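## 5. Setting out your place

Your Gindach table has now been assembled, levelled and, we trust, forgiven. This section covers putting something on it. Allow 5 minutes the first time, and less once everyone in the household has stopped having opinions.

You will need:

- one mug
- one plate with a raised lip
- one piece of fruit, or whatever passes for it by Thursday's standards in your kitchen
- a dry cloth

### 5.1 Before you start

1. Wipe the top with the dry cloth. The white finish shows crumbs very well, a feature we were asked for and have been hearing about ever since.
2. Find the curved cutout in the back edge. It goes towards the wall. If it is facing your stomach, the table is the wrong way round and you will need to go back to section 3.
3. Find the two round cable holes. Keep crockery clear of both. They are for leads, and a grape that goes down one ends up in the tray underneath, where it will be discovered in October.

> **Note:** Cover caps for the holes are sold separately under the name Bekik. They come in white only. We know.

### 5.2 Laying the pieces

1. Put the plate down first, in the middle of the table. Everything else is placed in relation to it, so resist nudging it later.
2. Stand the mug behind the plate and to the left, with the handle pointing left. Left-handed users will find this convenient. Right-handed users may turn the handle round without writing to us.
3. Bring the fruit in last, from the left, and keep hold of it until the plate is where you want it. Round things set down early tend to go exploring.
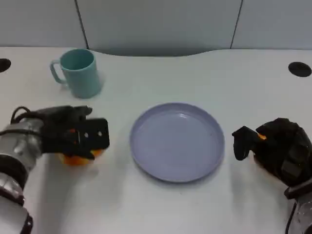

*Fig. 5. Mug at the back left, plate in the centre, orange item in hand at the left.*

4. Put the fruit on the plate, inside the raised lip. The lip is low, so one piece is plenty. A pyramid of satsumas is outside the scope of this manual.
5. Sit down and reach for the mug. If your sleeve goes across the plate on the way, move the mug further left and try again.

> **Caution:** Don't fill the mug before step 5. Practise with it empty. The person who wrote this section didn't.

### 5.3 Hot drinks

The tabletop will put up with a warm mug for 14 minutes. After that, use a mat. The Fleury mat is 200 mm across and takes a mug comfortably, though it's a poor fit for a plate and a worse one for a teapot.

If a ring appears, wipe it with a damp cloth, then a dry one. Scouring powder will remove the ring along with the finish, and we can only replace one of those.

### 5.4 Clearing away

1. Fruit first, then plate, then mug.
2. Lift things off the table. Dragging leaves fine scratches that catch the light at breakfast.
3. Check the cable holes for peel.

Replacement tops are listed in the Ala parts leaflet under item 800.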